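Ticket 3062: Founder profile pages not loading after import
Product: Gurine member directory
Opened by: Ita Sheehan, Teswood
Assigned to: Haris Kiani
Status: Closed

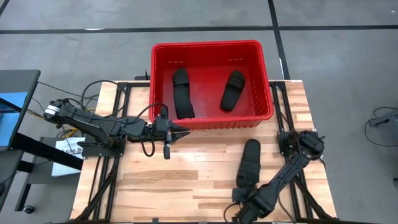
Reported by Ita, July 12, 2026

We run the start-up directory for the Blackburn network. On Friday I imported the new intake from a spreadsheet, 62 founders in all. The import page said all rows were accepted. The directory list shows all 62 names, but only 60 of the profile pages open. The other two give a blank white page with the site header and nothing under it. No error message.

The two that fail are both people who have started more than one company. I have tried Firefox and Chrome, signed in and signed out. Same result.

Haris, first reply

Thanks Ita. I can see the blank pages from here too. Could you send me the two rows from the spreadsheet exactly as they were uploaded, and tell me which import template you used? There is an old one and a new one, and the file name doesn't make it clear. The version number is in the last column of the header row.

Ita

Rows attached. The last column says template 2. I had it saved from last October and didn't know there was a newer one.

Haris

That explains part of it. Template 2 has a single "Company" field. Both of your founders have several companies in that field with line breaks between them. The importer accepts the line breaks, but the profile page expects one company per entry and stops when it meets the second line.

Please try this:
1. Download template 3 from Settings, Import, Templates.
2. Copy the two founders across, with one company in each company column.
3. Tick "Update existing profiles" before uploading. If you leave it unticked you will get duplicates.
4. Clear the directory cache and open both pages again.

Ita

Done. One page is fine now. The other (the founder of Grosonley) is still blank.

Haris

Checked the record. The old company field still had a value in it – the update adds the new fields but doesn't empty the old one if there is a trailing space. I have cleared it by hand. Please reload.

Ita

Both pages open now, and the company history is in the right order. Can the import page warn people when they use an old template?

Haris

I have raised that as a separate request and linked it to this ticket. The trailing space fault is logged as a bug. Closing this one – reply here if either page goes blank again and it will reopen.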